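Subject: Re: [dullach-users] Moving the list archive off the old box

I've read the Rakerlow proposal twice now and I'm still not sold. I'll put my reasons down once and then get out of the way of whoever wants to do the work.

The pitch is that a desktop which has been serving the archive for years is a disaster waiting to happen, and that a hosted plan will fix that. Maybe. It's an ordinary computer case with a motherboard in it, and any part in there can be bought used by the end of the week. I can't say the same for a company's billing department.
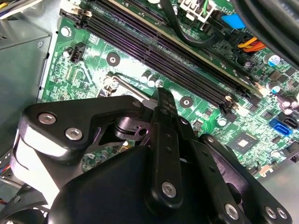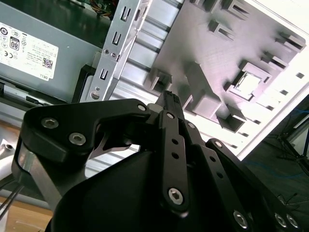

On the off-list thread it was put to me that parts were never the issue, and that the real risk is one machine in one building with one person holding the root password. Fair enough, and I'd sign that complaint myself. But look at what the proposal does about it. It moves everything to one account, at one company, with one person holding the login. We'd have the same hole in a nicer carpet.

Going back to the message that started this:

> The Rakerlow plan gives us 200 GB of storage and automatic
> nightly backups. Import from the current archive format is
> supported. Once it's done we can shut the old machine off and
> stop worrying about it.

Some questions on that, in the order they bothered me.

"Import is supported." Supported how? When we went from Tamuno to the current setup we were also told import was supported. Every message with an attachment over a certain size came across with the attachment missing and no warning in the log. We found out months later when a member went looking for a wiring chart. I'd like to see a trial import of one January, any January, compared message by message with what we have. Until then I'm reading "supported" as "there is a button."

"Automatic nightly backups." Backed up to where, and who has restored from one? I asked the sales contact whether we could download a full copy ourselves and got a link to a page about their values.

"200 GB of storage." We don't need it. The whole archive, attachments and all, fits in 67 GB, and a good chunk of that is the same three PDFs reposted every spring. I don't see why we'd pay for the rest.

> Old links will redirect, so nobody will notice the change.

They will notice. There are 2,391 links to archive messages from our own wiki, and those are just the ones my script could find. The redirect scheme in the proposal goes by message number, but the numbers were reshuffled once already during the Tamuno move, so part of the wiki uses the old set and part the new. Which set gets redirected? The proposal doesn't say, and I suspect it doesn't know there are two.

> Nostell did this last year and they're very happy.

I'm on the Nostell list. Their search was down for most of the summer, and the happy message was posted by the person who ran the migration. I'd be happy too if I'd finished something like that, but I wouldn't call it evidence.

What I'd support instead, if anyone's asking:

- A second copy of the archive, in a different house, synced nightly. I'll host it.
- The root password in a sealed envelope with two people, and a note on the wiki saying which two.
- A plain mbox dump posted every quarter so any member can grab it.
- A test restore, written up on this list, including whatever went wrong.

All of that can be done this month for the price of a disk. If we do it and people still want Rakerlow afterwards, fine, at least we'd be moving with a good copy in hand. I'd probably still vote no.

One last thing. The draft says the old machine will be wiped "upon completion." Please take that line out before this goes to a vote. Leave it sitting on a shelf for a year.

--
dullach-users mailing list
To unsubscribe, send a message with "unsubscribe" in the subject line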